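Hand grippers, second week

10/26/22
Posted by Josefina Quiroga in Work notes

I promised to my sister that I will write more often, so I begin again with what I do all day now at Kedstead. My job is to show tasks to a robot. I do them with my own two hands, but holding a gripper in each one, and the recording is used afterwards for the training.

Yesterday the task was the mug tree. It sounds like a task for a child. You hang a mug on a peg, you take it off, you begin again. With fingers I never thought about it in my life. With the grippers I must think about the angle of the wrist, the height of the handle, and also where my cables go, as they like to catch on my sleeve. My target was 20 good demonstrations before lunch and I made 11.
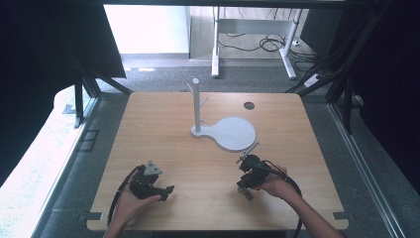

The mug tree on my table, no mugs on it yet.

Brittany Marchand, who trained me, watched a few of my recordings and told me I was too fast. When I hurry, I correct a mistake with a small jerk, and the robot will learn the jerk too. Now I try to move like my grandmother pouring tea. If I miss the peg, I go back slowly and try again, and we keep that recording also.

My other difficulty is the left hand. At home it only holds things while the right one works. In the afternoon I gave it the harder part on purpose, and my forearm was sore all evening. Ross says the soreness goes away in November. He has been here longer than me, so I choose to believe him.

Next on the list is folding tea towels, in my favourite colour, grey. I will write about it if my arms permit.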